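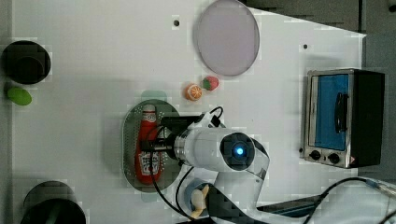
Play food from the Kidila collection: a round plate, a strawberry, half an orange, and a ketchup bottle on an oval tray.

What Is Play Food?

Play food is a kind of toy. It has the shape and colour of food, but it cannot be eaten. Children use it to play kitchens, shops and cafés. The Kidila Toy Library lends play food to families and schools, and it holds more than 2,000 toys of all kinds.

How do we know which food it is?

A toy maker chooses the parts of a food that people remember best. A toy strawberry is red and has a green top. The top of a real strawberry is called the calyx. It is made of small green leaves that protected the flower bud before the fruit grew.

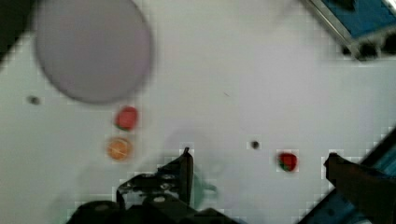
An orange is easiest to recognize when it has been cut. Inside a real orange are segments, which hold the juice. They meet in the centre, like the spokes of a wheel. Toy makers often copy this pattern on the cut face. The coloured skin on the outside is called the rind.

Setting a table

Begin with the plate. Choose a fruit to put on it, and name its colour. Sauces such as ketchup are called condiments. They are added to a meal in small amounts.

Words to know

Calyx: the green leaves at the top of a strawberry.
Segment: one of the natural parts inside an orange.
Condiment: something added to food for flavour.

Text by Ayanda Pillay, Kidila Toy Library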